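Breltudora Print Support
Ticket log: Oda 48 inkjet, faint horizontal bands on plain paper
Status: Open, waiting on customer
Opened: 11 Dec 2000
Site: Plasura, second floor office
Connection: parallel, through Bradico switch box

Reported problem
Light bands across text and solid fills, black cartridge only. Color output is normal. Started in November after the printer was moved to a different desk. Customer has run the cleaning cycle 5 times with no lasting change.

Entry 1
Asked customer to stop running cleaning cycles. Each one uses ink and fills the waste pad. Requested a nozzle check page with the printer cabled directly to the PC, switch box removed.

Entry 2
Nozzle check received by fax, not usable. Asked for the original by mail. Customer reads it as complete except for 2 broken lines in the black block. Direct cable made no difference to the banding. Switch box ruled out for this fault, but left out of the chain for the remaining tests.

Entry 3
Driver settings confirmed by phone:
Paper type: Plain
Quality: Draft
Bidirectional: On
Changed quality to Normal and bidirectional to Off. Bands narrower, still present. Print time for the test page went from 12 seconds to roughly double that. Customer does not want to leave bidirectional off.

Entry 4
Original nozzle check arrived. Broken lines confirmed, same position on both copies of the page. Points to blocked nozzles in the black cartridge. Paper feed is probably fine, as a feed fault would show in color too.

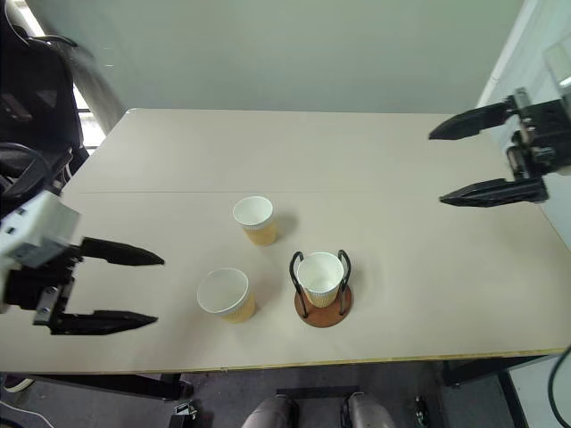
Entry 5
Instructions sent for manual cleaning of the black cartridge:
Power on, open cover, wait for carriage to park at center.
Remove black cartridge. Do not touch the copper contacts.
Blot the nozzle plate on a lint-free cloth dampened with distilled water. Do not rub.
Refit, close cover, run one nozzle check.
If lines are still broken, leave the printer on overnight and repeat the check before fitting a new cartridge.

Entry 6
Customer reports first line restored, second still broken. Alignment page not yet run. Replacement black cartridge is on order at their end. Asked for the lot code from the old one, printed on the foil side of the label.

Next action: nozzle check and alignment page with new cartridge fitted. If bands remain, swap carriage ribbon cable.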